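A Morning at the Renell Paper Mill Open Day

Every February the Renell mill opens its doors to visitors, and this year I finally took the early bus to see it. I have bought their wrapping paper for a long time, but I never knew how it is made.

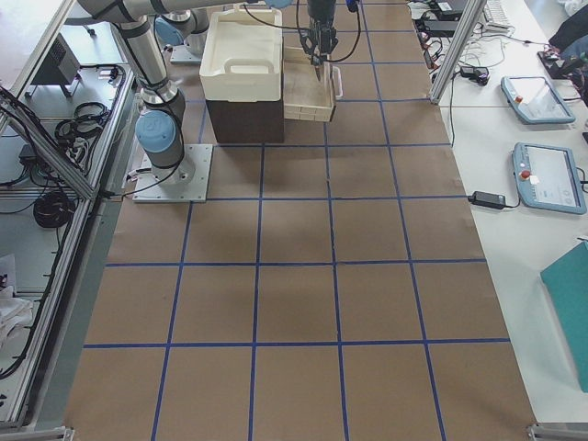 Text and photos: the Pornatora travel pages
Filed under: Visits, Paper and Print

The tour started at 9 in the yard, where the bales of old cardboard are stored. There is a sweet, sour smell which you stop noticing after some minutes. Our group had 13 people, and each of us received ear plugs and a paper hat. I kept the hat.

First we went to the pulper, a very big tub where the cardboard is mixed with warm water. It looks like porridge. The guide let us touch the pulp after it was cleaned, and it was softer than I expected. Then we followed the pipes to the machine hall. The paper machine, built by Perno, is so loud that the guide used a small board to write the answers to our questions.

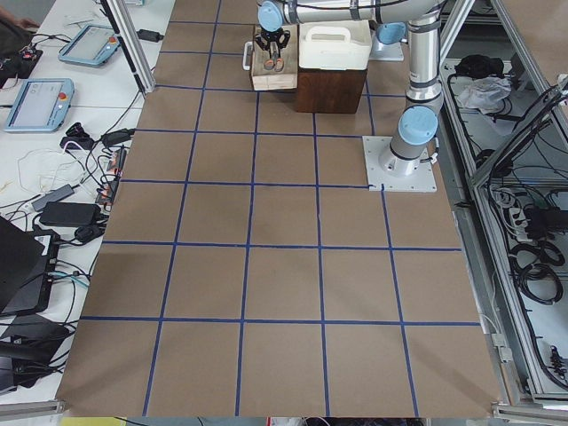

Gunawan wrote to me after the visit that the old machine was even louder, and that in summer the hall was so hot the workers changed shirts at noon. I can believe it, because even in winter I had to carry my coat.

At the end of the hall the paper is wound on a roll which is taller than me. The guide knocked on it with his hand and it sounded like wood. From there it goes to be cut, and the smaller rolls travel to shops and print houses.
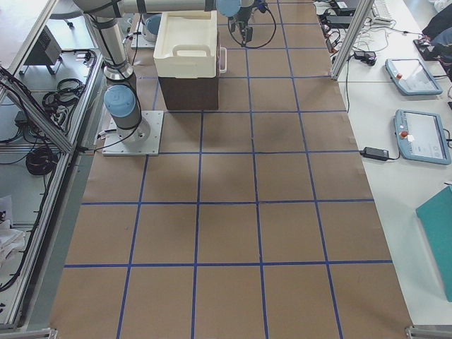

After the hall we had tea and a bean soup in the canteen, which cost 4 euros. The shop beside it is small, but it sells the second-choice sheets in packs of 500 for a good price. I bought one pack and it was heavy to carry. Bus 317 stops in front of the gate, and the last one in the direction of the station leaves at 5 in the afternoon. Please wear closed shoes, they do not let you in with sandals.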